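Household Skills, Unit 2: Sorting Small Things
Course handout – please bring to each session

Most homes have a drawer, a dish or a jar where small items end up. Buttons, beads, hair ties, watches, single earrings, spare keys and foreign coins all land in the same place and stay there for years. In this unit we learn a way to sort them and put them somewhere they can be found again.

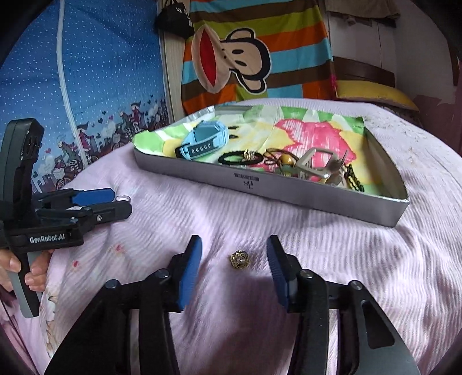 The method has two stages. In the first, everything comes out onto a work surface. In the second, everything goes back, or goes somewhere better. Students tend to rush the first stage and then get stuck in the second, so allow 20 minutes for each and use a timer if you have one.

Choosing a surface

A bed with a blanket on it is a good place to work. Beads and buttons roll on a bare table and bounce on a hard floor, while on fabric they mostly stay where you put them. A ridged blanket such as the pale pink one is better again for anything round. The drawback is that small clear items are hard to see on cloth. A clear ring-shaped bead lying on a blanket is easy to miss, and you may find it later with your foot. Run the flat of your hand over the whole area before you shake out or fold the blanket.

Avoid shag rugs, doonas with a loose cover and anything with an open weave.

Choosing a tray

Use something with side walls. A long metal tray suits this job and most homes have one that can be spared – a baking tin, a pen tray, the lid of an old tin. Line it with paper. The lining stops items sliding to one end when the tray is lifted, and it makes less noise if you are working near someone asleep.

Plain paper shows small items more clearly. Printed paper, such as the flowered lining in the tray on the bed, looks cheerful but can hide a coloured bead. If you only have printed paper, turn it over and use the back. Crumpled paper holds things in place better than flat paper, though you should check the folds before you throw it out.

Stage one: out of the container

1. Tip the container out slowly, a handful at a time.
2. Take out anything sharp first and set it aside in a lidded jar.
3. Spread the items so that none sits on top of another.
4. Do not decide anything yet. Put the container out of reach if you are tempted.

Stage two: into groups

Start with broad groups and split them only when a group gets too large to look through. The groups used in this course are:

Fastenings – buttons, hooks, press studs, safety pins
Hair – elastics, clips, combs
Worn items – watches, bands, bracelets, rings
Craft – beads, sequins, charms
Unknown

Some items fit two groups. A gold flower-shaped button with a small clear stone in the centre could be kept with the fastenings or with the craft supplies. Put it where you would look for it first. A decorative button that has no garment to go back to usually ends up with craft. Hair elastics are simple: stretch each one, keep those that spring back, and discard the rest.

Watches need a decision of their own. A plastic watch that no longer runs may only need a battery. Write "battery" on a slip of paper and keep the slip with the watch until you have been to the shop. Remove old batteries before long storage and keep button batteries well away from children.

The Unknown group should be small. If it is the largest group on the tray, go back and look again.

Keeping a record

You do not have to count your items for this course. Some students like to, and one past workbook listed 1,094 buttons from a single biscuit tin. If you do keep a tally, use a pencil and mark in fives.

Storage

Return each group to its own container. Shallow is better than deep. Label the side as well as the lid – lids get swapped. Worn items go in a bedroom, fastenings go with the sewing things, and hair ties go wherever the brush is kept.

For next session

Sort one drawer, dish or jar at home. Bring a short written account covering:

– the surface and tray you used
– the groups you ended up with, if they differ from ours
– one item that was hard to place and where you put it
– anything you found afterwards on the floor or in the bedding

One page is enough. Drawings are welcome. Spare lining paper and lidded jars are in the cupboard at the back of the classroom, and jars should be returned by the end of June.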